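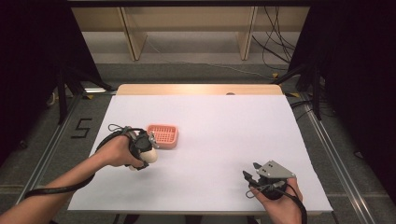 # Two grippers, one table: an evening with Zuweira Frimpong

Zuweira Frimpong started building hand-held grippers in January, in the shared workshop at Gellunbridge, and she talks about them the way other people talk about a new puppy. I asked her how it began and got twenty minutes on cable routing before we reached the first motor.

"The cable is everything!" she says, laughing. "If it's too short it pulls on your wrist and you start moving strangely. Too long and you catch it with your elbow. I let it run back along my forearm now, and I forget it's there."

She makes them as a pair, one for each hand. You hold the body, the jaws do the grabbing, and the motion gets recorded so that a pair of robot arms can be taught from it later. The project is called Fanano, after a town she once got stuck in overnight, and it has already been through more versions than she cares to list.

The job on the table is a plain one: pick up a white rounded thing, move it over to a small pink basket, let go. Frimpong loves it.

"It's smooth, it's round, it wants to get away from you," she says. "A box would be easy. With this you have to come in from the right side and close gently, and you can really feel when you've got it. I did 30 runs in a row the first night and I didn't want to go home."

Her building partner is Mathias Pfister, who looks after the software, a set of scripts he named Munshi. He is quieter about it all, but only slightly. When I asked how much they had recorded so far he had the number ready: 2867 runs, of which he threw out about 400.

"Mostly my own," Pfister says. "I rush. Zuweira is patient with her hands and I'm patient with a keyboard, so it works out."

They cover the table with white paper, and both have opinions on it. Pfister wants it taped flat. Frimpong likes being able to swap a sheet quickly and doesn't mind a crease – she thinks a bit of unevenness is good for the training anyway. They had this argument again while I was there, very cheerfully.

I asked what she would change on the grippers. The handle, she said at once. She wants it a little thinner so that smaller hands can close around it, and she'd like to lose some weight up top.

"My aunt tried one and had a ball with it, but she had to stop after a few minutes," she says. "I want her to be able to do a whole session."

The next version will be called Prosason. Pfister has already drawn the handle, and Frimpong has already asked him to redraw it.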